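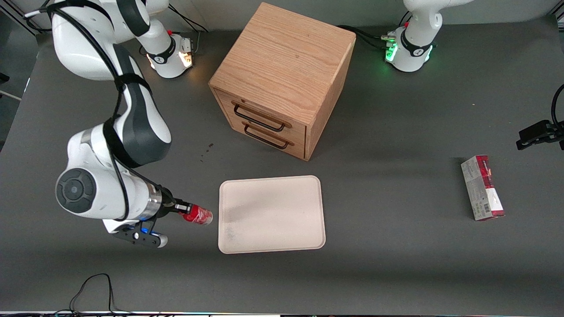 Dilruba Munshi fragt, ob sie bei uns auch Leergut abgeben kann, das sie woanders gekauft hat, und ob sie dafür einen Kassenbon braucht. Einen Bon brauchen Sie nicht. Einwegdosen und Einwegflaschen mit Pfandzeichen nehmen wir unabhängig vom Kaufort an, Mehrwegflaschen nur in den Formen, die wir selbst führen.

Häufige Fragen zu Pfand und Leergut bei Getränke Voren

Wie hoch ist das Pfand?
Für Einwegdosen und Einwegflaschen 25 Cent. Bei Mehrweg sind es 8 Cent für die meisten Bierflaschen und 15 Cent für die meisten Wasser- und Saftflaschen sowie für Bierflaschen mit Bügelverschluss. Für den leeren Standardkasten berechnen wir 1,50 Euro.

Nehmen Sie zerdrückte Dosen an?
Am Automaten nicht. Er muss das Pfandzeichen und den Strichcode lesen können. Leicht eingedellte Dosen gehen meistens durch. Was der Automat zurückgibt, schauen wir uns an der Kasse an – ist das Pfandzeichen noch zu erkennen, zahlen wir aus.

Müssen die Flaschen einen Deckel haben?
Nein. Bitte leeren Sie Flaschen und Dosen aber vollständig aus.

Wann kann ich Leergut abgeben?
Der Automat läuft während der Öffnungszeiten ab 9 Uhr. Größere Mengen nehmen wir ab 11 Uhr am Hoftor an. Klingeln Sie dort bitte, der Hof ist nicht durchgehend besetzt.

Was gilt als größere Menge?
Alles ab 350 Einzelgebinden oder ab 12 Kästen. Säcke mit Dosen zählen wir im Lager nach, das Geld gibt es am selben Tag bar oder als Überweisung. Vereine melden sich nach einem Fest am besten vorher telefonisch.

Nehmen Sie Dosen aus dem Ausland zurück?
Nein. Ohne deutsches Pfandzeichen wurde hier kein Pfand gezahlt, wir können also auch keines erstatten. Solche Dosen gehören in die Wertstoffsammlung Ihrer Gemeinde.

Wie lange gilt der Pfandbon?
Nach dem Gesetz in der Regel drei Jahre, gerechnet ab dem Ende des Jahres, in dem er gedruckt wurde. Das Thermopapier verblasst allerdings. Unleserliche Bons lösen wir nur ein, wenn sich die Nummer noch im System finden lässt.

Holt der Lieferdienst Leergut ab?
Ja, bei jeder Lieferung. Der Fahrer nimmt so viele Kästen mit, wie er bringt, weitere nach Absprache. Das Pfand wird mit der Rechnung verrechnet. Einzelne Dosen bitte in einem zugebundenen Beutel bereitstellen. Eine Abholung ohne Bestellung bieten wir nicht an.

Kann ich gemischte Kästen zurückgeben?
Ja, wenn alle Flaschen darin aus unserem Sortiment stammen. Bei den Kästen von Clerura gibt es eine Besonderheit: Sie haben schmalere Fächer und werden nur mit den eigenen Flaschen zurückgenommen. Fehlen Flaschen, wird das Pfand anteilig ausgezahlt.

Kann ich mein Pfand spenden?
Ja. Drücken Sie am Automaten die linke Taste, bevor Sie den Bon ausdrucken. Bis September geht der Betrag an die Jugendabteilung des Rudervereins, danach wechselt der Empfänger. Eine Spendenquittung können wir dafür nicht ausstellen.

Der Automat hat falsch gezählt. Was nun?
Sagen Sie bitte sofort an der Kasse Bescheid, solange der Bon noch nicht eingelöst ist.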